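Clatent Broadcast Index: Frequently Asked Questions

Last revised 19 April 2018

What the index covers

What is the Clatent Broadcast Index?
Clatent is a searchable index of political commentary aired on public and commercial radio. Each record is one segment: an interview, a monologue, a panel exchange or a listener call. The record holds a transcript, a station code, an air date and a set of subject tags. It does not hold audio.

How many segments are indexed?
1126 at the last rebuild. Duplicates caused by syndication are merged, so a commentary carried by several stations counts as one segment with several station codes.

Do you rate segments as biased or fair?
No. Tags record what is said and how it is attributed. A segment that compares a candidate to a biblical figure gets the tag COMPARISON-RELIGIOUS whether the comparison is admiring, hostile or a joke. Tone has its own field, and that field is left blank when the two coders disagree.

What counts as political commentary?
A segment qualifies if a current or former officeholder, a declared candidate, a party or a ballot measure is its main subject for at least half of its running time. Newscasts without commentary are left out. Comedy programs are included if they meet the running time rule.

Why is a segment I heard missing?
The usual reason is that the station does not release transcripts. We do not transcribe from home recordings. The second most common reason is the minimum length, explained under Transcripts.

Transcripts

Where do the transcripts come from?
Stations supply most of them. The remainder are typed by staff in the reading room at Talent from recordings supplied by the station, and are marked T in the source field.

What is the minimum length?
70 words, not counting station identification or music cues. Host introductions count only if they contain an opinion about the subject.

How is audience reaction shown?
In parentheses, in capitals: (LAUGHTER), (APPLAUSE), (CROSSTALK). A shout from the audience that can be made out is transcribed as speech, with the speaker given as AUDIENCE. A shout that can't be made out is entered as (SHOUT). Readers quoting from a transcript should keep these marks, as they often change how a line reads.

Why do some transcripts stop in the middle of a sentence?
The station cut away. We enter the last complete word and the mark (CUT). If the same program was carried in full by another station, the longer version is used and the shorter one is listed under Variants.

Are corrections shown?
Yes. A corrected word is followed by a caret, and the earlier reading is kept in the Variants list. Corrections to punctuation are made without a mark.

Coding

Who applies the tags?
Two coders work separately on each segment and do not see each other's tags until both sets are locked. Differences go to a third coder, who may pick either set or leave the field blank but may not add a tag that neither coder used.

What is the Savchuk scale?
A five-point measure of how directly a speaker claims a quotation as accurate. At 1 the speaker gives a loose paraphrase and says so. At 5 the speaker gives exact words, a source and a date. Most host monologues fall at 2 or 3. The scale says nothing about whether the quotation is in fact correct — that is checked separately and entered in the Verified field.

How are quotations from scripture checked?
Against a list of 35 English translations. If the words match any one of them, the quotation is marked as verified and the translation is named. If the words match none, the nearest translation is named and the field is marked N. A speaker who blends two translations in one sentence is marked N.

How are quotations from politicians checked?
Against the official transcript of the speech or debate where there is one, and otherwise against a recording. A written speech text released before delivery is not accepted, as speakers depart from it.

Is sarcasm coded?
Only where the speaker marks it in words, for example by saying "of course" before a claim and then contradicting it. Coders do not work from tone of voice. This rule produces some odd records. A plainly mocking comparison read aloud without comment will be tagged as a plain comparison. 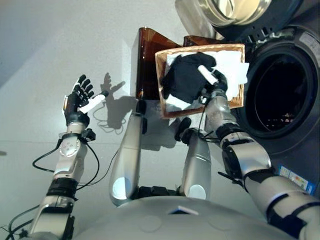
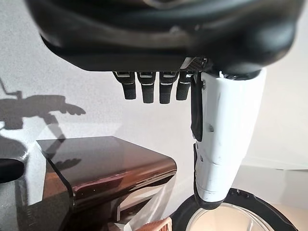
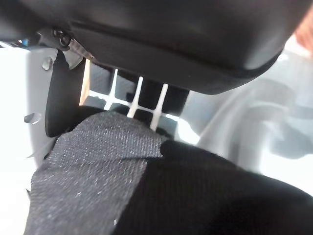
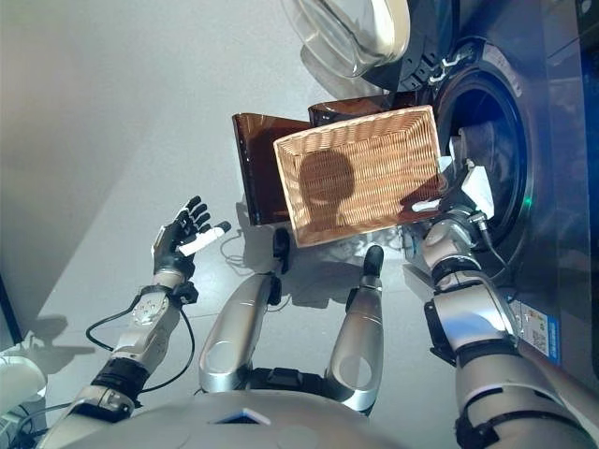
Searching

Which search tool should I use?
The basic form on the home page handles single words, exact phrases, station codes and date ranges. Wisen, the advanced tool, handles tag combinations and proximity searches. Wisen requires a free account.

How do I search for two words near each other?
In Wisen, type the first word, a slash, the largest number of words allowed between them, a slash, and the second word. Spaces around the slashes are ignored. The order of the two words does not matter unless the Ordered box is checked.

Why does my phrase search return nothing?
Check the apostrophes. The index stores straight apostrophes only, and text pasted from a word processor often has curled ones. Numbers are stored as the transcript gives them, so a search for a numeral will not find the same number spelled out.

Can I limit a search to callers?
Yes. Set Speaker Role to CALLER. Callers are never indexed by name, even if they give one on air. First names are replaced with (NAME) in the transcript.

Can I download results?
Tags, dates and station codes can be downloaded as a comma-separated file. Full transcripts can be read on the site but not downloaded in bulk.

Use and citation

May I quote from a transcript?
Short quotation for comment or research falls under the ordinary rules, and permission for anything longer must come from the station. We do not hold the rights and can't grant them.

How should I cite a segment?
Give the program, station code, air date and Clatent record number. Do not cite the page address, which changes at each rebuild.

When is the next rebuild?
July. Record numbers are not affected. Saved searches in Wisen will need to be run again, and any search that uses the old tag MEDIA-LOVE should be changed to PRAISE-GENERAL before then.

How do I report an error?
Use the Report link at the foot of the record. Include the line number and the reading you believe is correct. Reports about tags are passed to the third coder; reports that dispute the speaker's opinion are closed without a reply.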